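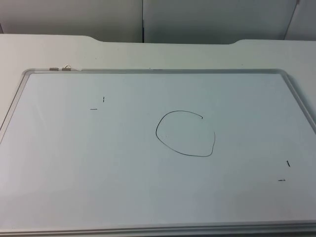

Figure 3. Hand-drawn open circle on a whiteboard laid flat.

3.2 Closure errors in freehand circles

Freehand circles were scored for closure, the distance between the start and end of the stroke divided by mean diameter. The archive held 1,444 drawings. Of these, 135 were excluded for double strokes or smudging. A circle was scored as open when the two ends did not meet or cross (Figure 3 shows an open form). Scoring followed the Lawal protocol with one change: small hooks at a stroke end were trimmed before measurement, as they inflate the path length without changing the gap.

Two raters (E.O. and I.N.) worked separately on a shared subset of 77 drawings. Most disagreements involved strokes that ran past each other without touching. These were settled by a third rater and coded as open.

Line thickness was not used as a measure of pressure. Marker ink spreads differently on coated boards and on paper, and the two sets were therefore analyzed apart. Irregular outlines were kept in the sample if a mean diameter could be fitted. Diameter had no clear effect on closure in either set.

Comments (2)

Cengiz Coşkun: Were left-handed drawers coded separately? Start position should differ.

Petrică Ilie: The trimming rule needs a cutoff length. I could not reproduce it from the text.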